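Lillo Guest House: my September walk-round, with comments

I do this one myself on a Friday, top floor down, with coffee. OK means OK, anything else gets a grumble.

Smoke alarms, all floors: OK. The landing one chirped at me, so new battery in.

Fire extinguisher, kitchen: OK, needle in the green. Tag is hard to read, I've asked Nolte for a new one.

Stair rail, back stairs: WOBBLY. Two screws tightened, third one just spins — needs a plug and a longer screw.

Water heater: OK. No drips, valve moves freely.

Electric meter: 1,531. Last time it was 729, so somebody loves the space heater in room 3!

Dryer vent: lint again (how??). Cleaned it right out to the flap. Flutar quoted me 3,120 to reroute the whole duct and I'm still thinking.

Exit light, side door: OK, but slow to come on. Check again next month. 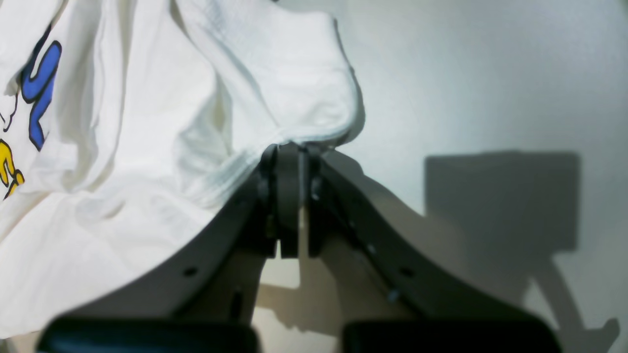
Page last changed: September, 4:40 p.m.

Linens: OK mostly. Anything with a frayed hem goes in the rag bin, please, even if it's still nice and white.

Window locks: OK except the bathroom at the Tutness Street end — it sticks. Soap on the track helped a bit.

First aid box: short on small bandages, burn gel is fine. On my shopping list.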